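About Plerkside

Plerkside is a small evening school for grown-ups who want to learn to write letters, stories and family histories, and we've been at it long enough now that some of our first students have come back with their children (grown-up ones, of course!). Esperanza Sepúlveda started us off with a single Saturday class on Tejada Street, and she still teaches it, with the same battered dictionary.

Oliwia Pietrzak joined soon after to run the memoir course, and between them they have read more first chapters than either would care to add up.

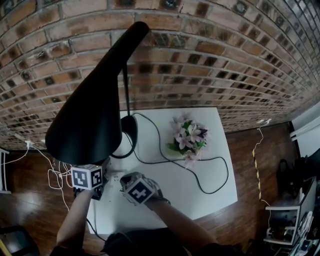 Brick wall, white table and the big black lamp

We keep our groups small and our fees low. An eight-week course is $200, tea included, and if that's a stretch, please do write to us, we can nearly always work something out. New courses begin in March, and our lending shelf of 672 books is open to every student, past or present, from 5 p.m. on class nights. Come by and say hello!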